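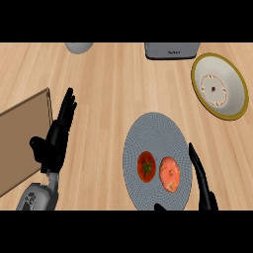 Boltum 고객지원입니다, 쿠폰 코드는 저희 쪽 기록상 정상적으로 사용 처리되어 있습니다. 칩 지급도 완료로 확인되니 게임을 완전히 종료하신 뒤 다시 접속해 보시겠어요? 그래도 칩이 보이지 않으면 설정 화면 아래쪽의 회원번호를 복사해서 이 문의에 답글로 남겨 주세요.

이게 첫 답변이었어요. 껐다 켜는 건 문의 넣기 전에 벌써 해 봤는데, 그래도 시키시니까 또 했습니다. 안 들어왔어요ㅠㅠ 같은 증상 겪는 분들 은근히 계신 것 같아서 문의 주고받은 내용이랑 제가 이것저것 눌러 본 기록을 그냥 쭉 붙여 둘게요. 정리를 잘하는 편이 아니라 좀 왔다 갔다 합니다.

문의 제목: Uverance 쿠폰 입력했는데 칩이 안 들어와요
분류: 결제/보상 > 쿠폰
상태: 해결됨
기기: 안드로이드 태블릿, 집에서 쓰는 건 Petkov 런처로 PC에서도 접속

처음에 쓴 문의 내용

안녕하세요! Uverance 포커 꽤 오래 한 유저입니다. 여름 이벤트 쿠폰을 설정 > 쿠폰 입력에서 넣었더니 "보상이 지급되었습니다"가 잠깐 떴다가 로비로 튕겼어요. 칩은 그대로고 우편함도 비어 있습니다. 혹시 오타였나 싶어서 다시 넣었더니 이번에는 오류 107이 뜨면서 이미 사용한 코드라고 하네요. 저는 받은 게 없는데요! 앱 버전은 96이고 와이파이로 접속했습니다. 화면 캡처도 같이 올렸어요. 이벤트 끝나기 전에 봐 주시면 정말 감사하겠습니다.

그다음에 해 본 것들

우선 앱 캐시를 지웠습니다. 데이터 삭제 말고 캐시만요. 데이터 삭제를 누르면 게스트 계정은 통째로 날아갈 수 있다고 공지에 있어서, 손이 미끄러질까 봐 엄청 조심해서 눌렀어요. 다시 들어가니 로딩이 좀 길어진 것 말고는 똑같았습니다.

와이파이를 끄고 데이터로도 들어가 봤어요. 변화 없음. 우편함 새로고침 버튼은 몇 번을 눌렀는지 모르겠네요. 이 버튼 누를 때마다 돌아가는 카드 모양 애니메이션이 괜히 얄미워 보이더라고요.

그러고는 앱을 98로 업데이트했습니다. 스토어에 알림이 안 떠서 업데이트가 있는 줄도 몰랐는데 검색해서 들어가니까 버튼이 있었어요. 업데이트하고 나니 튕기는 건 확실히 없어졌습니다. 로비도 훨씬 부드럽고요. 그런데 칩은 여전히 안 보였고, 쿠폰을 넣으면 오류 107도 그대로 나왔어요. 그러니까 튕김이랑 칩 문제는 따로였던 거죠.

회원번호를 보내려고 설정에 들어갔다가 좀 이상한 걸 봤습니다. 태블릿에 나오는 회원번호랑 PC에서 Petkov 런처로 들어갔을 때 나오는 회원번호가 끝자리부터 달랐어요! 닉네임도 같고 아바타도 같은데 번호만 다른 거예요. 저는 당연히 같은 계정인 줄 알고 지금까지 번갈아 썼거든요. 그래서 둘 다 복사해서 답글로 보냈습니다.

고객지원 두 번째 답변 (오후)

회원번호 두 개를 확인했습니다. 하나는 게스트 계정, 다른 하나는 Petkov 연동 계정입니다. 쿠폰 보상은 게스트 계정으로 지급되어 있습니다. 연동 과정이 중간에 끊기면 로비에는 연동 계정이 표시되고 쿠폰 화면은 이전 게스트 정보를 계속 불러오는 경우가 있습니다. 담당 부서에 전달하여 칩을 연동 계정으로 옮겨 드릴 예정이며, 처리에는 최대 24시간이 걸립니다. 그동안 게스트 계정으로 접속하거나 쿠폰을 추가로 입력하지 말아 주세요.

읽고 나서야 생각났는데, 예전에 계정 연동하다가 인증 문자가 늦게 와서 창을 그냥 닫은 적이 있어요. 그 뒤로 게임이 잘되길래 연동이 끝난 줄 알았죠. 설정 화면에는 "연동됨"이라고 떡하니 나와 있었으니까요. (이 표시는 좀 고쳐 주셨으면 좋겠어요. 저처럼 믿고 쓰는 사람 분명히 더 있습니다.)

기다리는 동안은 시키는 대로 얌전히 있었습니다. 친구 추천 코드 하나 넣어 보고 싶어서 근질근질했는데 참았어요. 대신 공식 카페에 올라온 공지를 거꾸로 읽어 내려가다가 비슷한 건을 하나 찾았습니다. 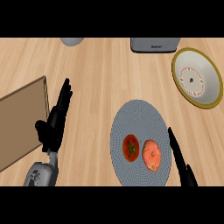

Drodgate, 8월 — Boltum 운영팀에서 Uverance 여름 쿠폰 관련 안내를 드립니다. 일부 이용자의 보상이 연동 전 계정으로 지급되는 현상을 확인하고 있습니다. 오류 107이 표시된 경우 같은 코드를 반복해서 입력하지 마시고, 회원번호를 적어 고객지원으로 문의해 주시기 바랍니다.

공지는 여기까지고요, 댓글에는 저랑 똑같은 얘기가 줄줄이 달려 있더라고요. 다들 재설치부터 하셨던데 게스트 계정이 섞여 있으면 재설치는 절대 먼저 하지 마세요! 댓글 중에 재설치했다가 예전 칩까지 못 찾고 있다는 분이 계셨는데 제가 다 속상했어요.

다시 제 문의로 돌아와서, 다음 날 아침에 들어가 보니 우편함에 빨간 점이 떠 있었습니다. 열었더니 쿠폰 칩이 그대로 들어 있었고, 수령 버튼 누르니까 로비 위쪽 숫자도 바로 올라갔어요. 태블릿이랑 PC 양쪽 다 확인했습니다. 지금은 회원번호도 같게 나와요.

확인차 남긴 제 마지막 답글

칩 잘 받았습니다, 감사합니다! 혹시 게스트 계정에 남아 있던 출석 보상도 같이 옮겨진 건가요? 달력에 도장이 몇 개 비어 보여서요. 급한 건 아니고 궁금해서 여쭤봅니다.

고객지원 마지막 답변

출석 도장은 계정별로 따로 기록되어 이전 대상에 포함되지 않습니다. 양해 부탁드립니다. 추가로 불편하신 점이 없으시면 이 문의는 해결됨으로 변경하겠습니다.

도장은 좀 아깝지만 뭐, 칩을 찾았으니까 넘어가려고요. 혹시 같은 증상이면 앱부터 98로 올리고, 쓰는 기기마다 회원번호를 열어서 비교해 보세요. 번호가 다르면 둘 다 적어서 문의에 넣으시면 됩니다. 저는 처음에 하나만 물어보셔서 그것만 보낼 뻔했는데, 둘 다 보낸 덕에 답이 빨리 온 것 같아요. 연동은 고객지원에서 마무리해 준 상태라 따로 다시 하진 않았습니다. 또 튕기거나 하면 밑에 이어서 적을게요.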